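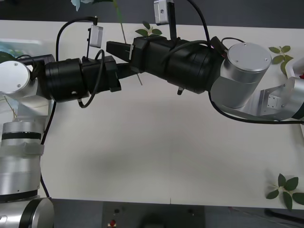 Greenery Week at the Larkstead craft room

Welcome back to our little gallery page, and thank you for being so patient while we got it together! March was all about artificial greenery this year — leaves, stems, garlands, the whole lot — and the craft room on Gandell Street has never felt so much like spring.

Sprigs on the white tabletop. We do love green leaves against plain white, and a few sprigs spread out with plenty of space between them let you see the shape of each one before you start deciding what goes where.

If you'd like to try it at home, start with fewer stems than you think you need (I always start with too many and end up taking half of them out again). Turn each sprig over, too, as the back often has the nicer curve.

The finished garlands will be hanging in the Satti Room until the end of April, open from 10 in the morning, and there are 17 places left for the wreath class. Do come and say hello!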